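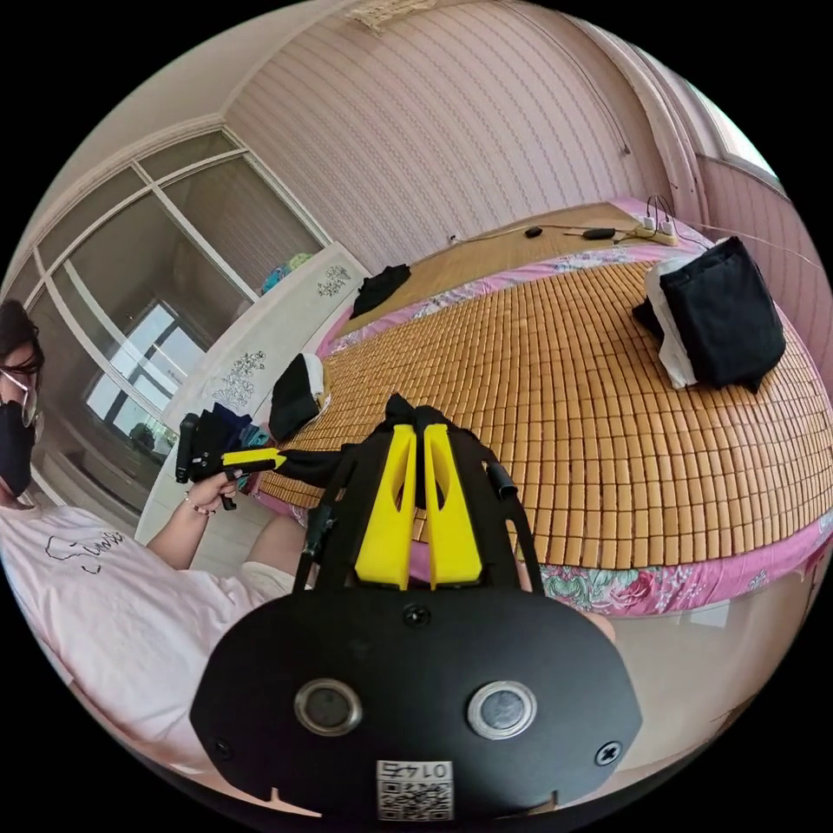

Yellow on black

So I've been back in the pool since June, and I have opinions now. I used to swim as a kid, badly, and then I didn't swim for a very long time, and then my knee started complaining about running and my doctor gave me the look. Off I went to the Likel pool with a suit that had lost most of its stretch and goggles I found in the glove box.

My first night I did 20 lengths and had to hang on the wall like laundry. Twenty! I'd told everybody at work I was going to do a mile. The lady in the next lane was doing backstroke and humming, and she was still humming when I got out.

A few things I've figured out. The slow lane is full of people who are much faster than me but like the company. Breathing every third stroke sounds fancy, but for me it mostly means swallowing water on the other side, so I gave up on that for a month and just breathed whenever I felt like it. And the cheap goggles are fine. I bought a nice pair from Ahuja Sports (the store out by the highway, with the kayaks on the roof) and they leaked from the first push-off, left eye only. I went back to the glove box pair and they've been great.

Oh, and locker 311 is the good one. It's right by the bench, the key turns without a fight, and it's tall enough to hang a coat in. If you get there at 6:30 somebody has it already. I go at 6:15 now and I'm not sorry.
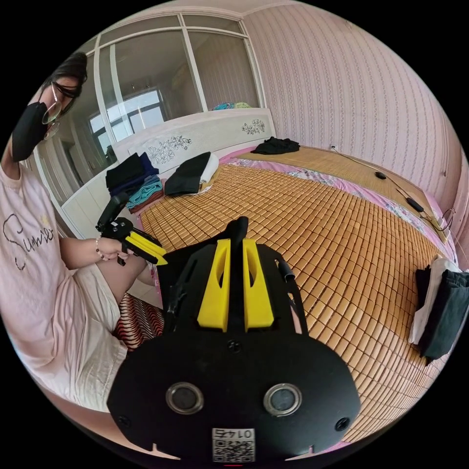

Limenthorpe Masters Swim Club, Evening Group

I joined the evening group once I could get through the warm-up without stopping. "Masters" scared me off for ages, I really thought it meant you had to be good at it. It means you're a grown-up. You pay your dues, you get a cap, and there's a whiteboard with the workout written on it in handwriting that gets worse as the water splashes it. Last month I swam an entire set of what I thought was "easy kick" and it was "easy back." My legs were jelly for two days!

The big thing we're all working toward is the 4,000, which is just 4,000 yards in one go, any stroke, no clock. In our 25-yard pool that comes to 160 lengths. I tried it for the first time two weeks ago and ended up swimming 161, because somewhere past the halfway point I lost track and figured I'd better throw in one more. Then I climbed out at the wrong end, of course, and had to walk all the way back around for my towel.

I'd like to do the open water swim at Lake Tanis next summer. I'm nervous about the weeds. I know they're only weeds, I've had that talk with myself, but something brushing my foot when I can't see the bottom is a whole different thing from a nice blue line and a clean tile wall. If anyone reading this has done it, please tell me whether the buoys are easy to spot from water level, and what you wear on your feet for the walk in over the gravel. I've heard old sneakers, but then where do you leave them?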